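OK so we finally have enough results on the block pushing project that I can talk about it without jinxing it. Thread! (long one, get a coffee)

The question we've been poking at: can you get an arm to follow plain typed instructions on a tabletop if all it's allowed to do is push? No grasping, no suction, just a rod and whatever it bumps into. Internally it's called Brirach and I've given up trying to explain the name.

Why pushing? Grasping lets you off easy. Once a block is in the fingers it mostly goes where the hand goes. Push a cylinder a hair off center and it goes wherever it likes, and now you've got a new problem on the table that you made yourself.

So the policy has to look again after every little nudge and fix its own mess. I love watching it do that. I have lost whole afternoons to watching it do that.

Data first. We had people steer the rod around with no goal at all, long sessions, just mess with the blocks however you feel like. Then other people went back through the logs, picked out a stretch and typed what the arm did in it. "Move the blue triangle away from the cube", that kind of thing.

After cleanup we had 3,037 labeled stretches. Before cleanup there were more, but you'd be amazed how many ways there are to spell cylinder, and a good chunk of the labels just said "pushes it". Pushes what!!

The labeling tool is Greltero, which a labmate wrote over a break and which now runs half our lives. If you've ever wanted to scrub through robot logs with only the arrow keys, it's great. If you want to use a mouse, sorry.

Training is pretty plain imitation learning. Camera image plus sentence goes in, a small 2D motion for the rod tip comes out. We tried fancier stuff. The fancier stuff was worse, or it was the same and took 2 more days to train.

The part I'm excited about is what happened when we held out labels. We trained one version on only 1,546 of the stretches and expected it to fall apart. On short instructions (one block, one target) it was close enough to the full version that we reran the whole eval because we thought we'd loaded the wrong checkpoint. We had not.

Where the smaller version does fall apart is anything about groups. "Put the green ones together." "Separate the yellow hearts." It'll start well, get one block moving, and then sort of dither between the others like me in a cereal aisle.

My guess is that group instructions are just rare in the labels. People describe what one block did, they don't describe the arrangement. So the next round of labeling asks for both, and Balogh (our eval script, don't ask) now scores them separately. 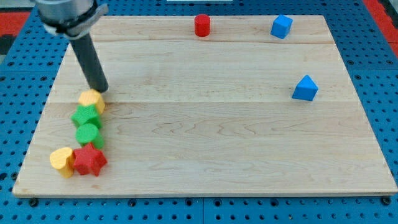
Corners and clusters are the hard part in general. When blocks are touching, one push moves several of them, and the policy has to pick which side to come in from. The full version will often back off, go the long way and shove from the far side. The small version goes straight in and hopes.

Stars are the worst. A heart at least has a flattish side you can lean on. A star catches the rod between two points and spins, and then everything next to it spins too.

Things that did not help, for anyone trying this: bigger image crops, a second camera, and predicting the block positions as an extra output. That last one was my idea and it cost me most of a month. It's going in the appendix so it can be useful to somebody.

Thing that helped a lot: letting a person type a new instruction in the middle of a run. If the arm is stuck you just say "go around to the left" and very often it does. We didn't train for that on purpose - the stretches were short, so it learned to deal with the sentence changing on it.

We compared against Dralteck, our older goal-image setup, on 12 instruction types. The new one wins on most of them and loses on precise alignment, where having a picture of the goal is just a big advantage. I don't see a way around that with words alone.

Writeup is in draft and I'll post it when the plots stop being ugly. Happy to talk about the labeling setup in replies, especially if you've done hindsight labels on anything with more than one object moving at a time.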